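Notes on an Older Dell Tower

Readers of this blog were informed in November that the Trillcombe office intended to retire its desktop computers. The decision has since been reviewed. Zdeňka Kratochvíl has asked that each tower be opened and its parts recorded before any disposal is agreed, and the first was dealt with on Tuesday.

The case is laid on its side and the side panel removed. The motherboard, the expansion card and the power supply can then be inspected without further dismantling - a considerable advantage with a machine of this age.

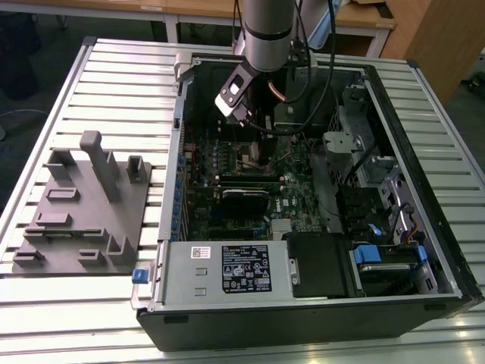
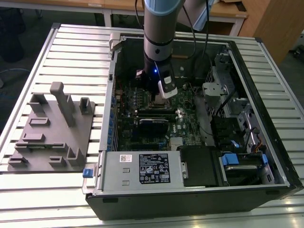
Parts to be retained

The power supply is to be kept, together with its label details, which should be copied in full to the parts register. Memory will be stored separately at Misidbridge. Drives are not to leave the building until Rozália Matoušek has confirmed in writing that they have been erased. A further 3 towers remain to be opened.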